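Jan 10, 2022

Up before the alarm again, which at my age is no achievement, only a habit my bladder and I have agreed on between us. I made the coffee too strong and sat in the kitchen with the big lamp off and the little one on, and listened to the radiator knock. Eight degrees on the porch thermometer. I had every intention of starting this year's diary on the first, as I do every year, and here I am well into the second week with my first page, so that is one resolution broken and one kept, depending on how you look at it.

What I have been wanting to get down is the business of Mother's letters, before I lose the order of things.

They came in October, in the two shoe boxes Akua Agbeko drove over from Leminby, tied up with the brown string Mother saved from every parcel that ever came into the house. I put them in the hall closet and walked past them for weeks. I told people I was waiting for a quiet stretch, and then we had one after another and I still kept walking past. Finally on New Year's Day, with the dishes done and a pot of soup on, I got the first box down and cut the string (and then felt dreadful for cutting it, and saved the pieces).

There are 181 letters altogether. I know because I numbered them in pencil on the backs of the envelopes, very lightly, the way the woman at the library told me to. Most are to her sister, and came back to us when Aunt died. A good many are from the years on Gallardo Street, when I was small enough that I only remember the place by its smells -- floor polish, kerosene, the downstairs people frying onions. And there she is, on thin blue paper, complaining about those very onions! I laughed out loud and then had to go and stand by the sink for a minute.

She wrote the way she talked, with no stops. One whole page is about a coat. She had seen it in a window and gone back three times to visit it, and the price was 45 dollars, and she worked out for Aunt just what they would have to go without, down to the sugar. She never says whether she bought it. I have gone through the next dozen letters looking for that coat and it is not mentioned again, and I lie awake over it. I have a feeling of dark green wool against my cheek, on a train or in a church, but I may have made that up this week out of wanting it.

The plan is to type them all out. Kofi thinks I should have them scanned and be done with it, and he is probably right that the grandchildren would rather look at pictures on a screen than read my typing. But I find that when I type a letter I hear it, and when I only read it I skip. My eye runs ahead looking for my own name, I am ashamed to say. Typing, I have to go at her pace. I did four this morning and my shoulders knew about it by lunch.

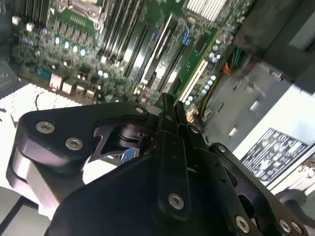

Comfort Antwi thought I ought to leave out the unkind parts. She came by after lunch with half a lemon cake and I read her the one about the wedding, where Mother goes through the guests one by one and hardly a soul gets out alive, and Comfort put down her fork and wanted to know what good it would do anybody to have that typed up and handed around. Those people have children, she said, and some of them are in our own church. She was quite pink about it.

I didn't have a good answer for her. I said something about it being the truth, and she said it was only what a tired woman thought on one evening, and that she herself would hate to be held to every evening she had ever had. I have been turning that over ever since. Mother was twenty-six when she wrote it. I have cardigans older than that. If somebody had kept everything I said at twenty-six I would have to move to another state.

Still, the unkind parts are the ones where she is most alive. The polite letters, the thank-yous and the get-wells, could have come from any well brought up person. Then you turn over a sheet and she is describing the landlord's new teeth, and it is as if she had walked in and sat down. I don't see how I can leave out the teeth.

What I think I will do, for now, is type everything, every word, and put the sharp ones in a folder of their own. The family copy can wait. Amerley Gbeho had her father's papers bound by the printer behind the post office and they came out very handsome, 96 pages with a cloth spine, and she says he does small jobs if you catch him in a slow month. I must ask her what it cost. I must also ask her how she settled what went in, as I happen to know there was an uncle.

Comfort and I parted friends, I should say. She took a jar of the soup home with her and called from the car that the cake plate was mine to keep, it was chipped anyhow. I looked and it is, a little, on the underside. It will do very nicely for toast.

Did no more typing after she left. Swept the back step, which had iced over, and put down the last of the salt. Called Nkrumah about the gutter and got his machine. Then I sat down with the second box, telling myself I would only look at the postmarks, and of course it was dark when I looked up and I had let the fire go out.

One more thing and then bed. In letter 62, down at the bottom, squeezed in sideways where she had run out of room, she says the baby has learned to say "button" and says it to everyone, to the mailman, to the cat, to the minister. The baby is me. In all these years I had never heard that. I said it once or twice to the kitchen, just to see -- button -- and the radiator knocked.

Tomorrow: salt, stamps, typing paper, ring Amerley. Find out if Akua knows anything about a green coat.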